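Simulated Robot Cell Goes Back to Work After Fingers Are Set Again

Stevham. The simulated arm cell of the Mirker project is running again since Friday, after a pause in which the team corrected the settings of its gripper. The cell exists only in software, but the team looks after it in the same way as a cell with real metal, with a service log and a start-up check.

The trouble was first noticed in August. In the bathroom room set, where the arm must handle boots, cloths and other household things, the two fingers did not close evenly. One finger reached its stop a little before the other, and the object turned in the grip. With a stiff object this made no big difference. With a boot held by its shaft it was enough to spoil many runs.

At first the team believed that the boot model was guilty, and its weight was changed two times without any result. The real cause was found in the description file of the arm. When the Jasuvau software was updated, the closing limit of one finger had kept its old value, and the other one had received the new value. The difference was small and no warning appeared in the log.

The repair itself took 10 minutes. Both limits were set to the same number, the friction of the finger pads was entered again, and the zero position of the wrist was saved new. More time was needed for the check. The team let the arm do 275 grasps in 9 room sets, always with the base fixed on the same dark cabinet, so that the results can be compared with those from before the update.

The base position was also looked at during this work. In one room set the base stood slightly inside the cabinet top, and at the start of a run the software pushed it upward with a small jump. It now rests on the surface, and the jump has disappeared.

For the future, the start-up check has become longer. Before each series the fingers are opened and closed 100 times with nothing between them, and both end positions are written in the log. If they differ, the series does not begin. The Menon group, which uses the same arm files for its kitchen tasks, has received the corrected version and will replace its own copy before the next series.

The bathroom tasks were the first to be started again, and the kitchen tasks will follow when the new copy is in place.

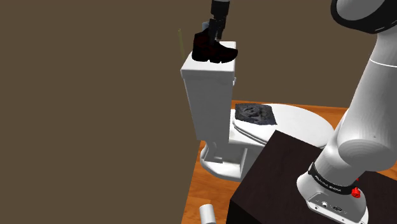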